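Workshop tips - hand-held grippers, table work. Pinned 1st January, replaces the old sheet. Additions to Naa Appiah please, not scribbled in the margins.

## Before you pick anything up

- Board down first, then the object. Wipe the board if it's grubby, smudges don't come off by themselves
- Caps: brim direction goes in the log, every time
- Sleeves pushed up past the wrist
- Open and close both grippers 3 times, watch the fingers. Sticky one goes in the Dandon bin with a tag on it
- Phone away. Yes, on silent also counts as not away

## Cables

Nkrumah Laryea's rule, and it's a good one - the cable leaves your hand on the OUTSIDE of the arm. Never across the board, never between the two grippers.
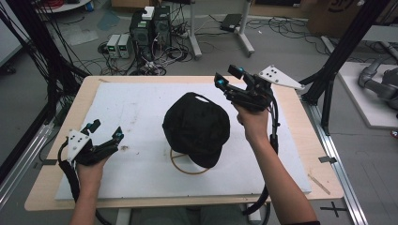 Slack is what people get wrong. Too short and the gripper tugs at your wrist on every lift, too long and it sweeps stuff off the board. Let it hang in a loop down beside your arm, one loop for the left hand and one for the right, same as with the cap on its ring stand here. Then reach to the far corner of the board and back. If the loop goes tight you need more. Floor cables are a seperate job, see Kwame Dogbe's list by the door, and dont kick power strips under things to tidy up.

## Handling

- Marker plates face out. Don't rest them on the table, don't lean on them, don't wipe them with whatever rag is nearest
- Soft things (caps, gloves, cloth) - close slow, stop when it holds. Crushing a brim is a fail even if the cap ends up where it should
- Thin wire stands tip easy. Take the post or the ring, not both at once
- Between moves hold both grippers up clear of the board. Pause, then go
- Dropped it? Leave it. Say "drop", mark the run, start over
- No fingers on the object mid-run. Reset between runs only

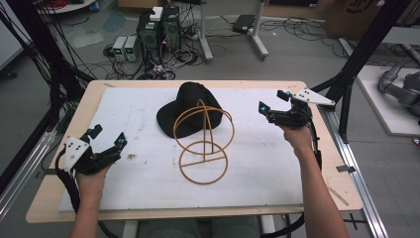
## Limits

- 44 runs per sitting, then swap with someone. Selorm Essien did more than 200 in one go back in June and had a sore thumb for days
- Sit, don't stand. Chair height so your elbows clear the table edge
- Anything odd with a gripper - stop, unplug, tag it. No fixing at the table
- Log sheets go in folder 9 on the Vastton shelf, bad runs too

Still to write up: battery chargers, glove sizes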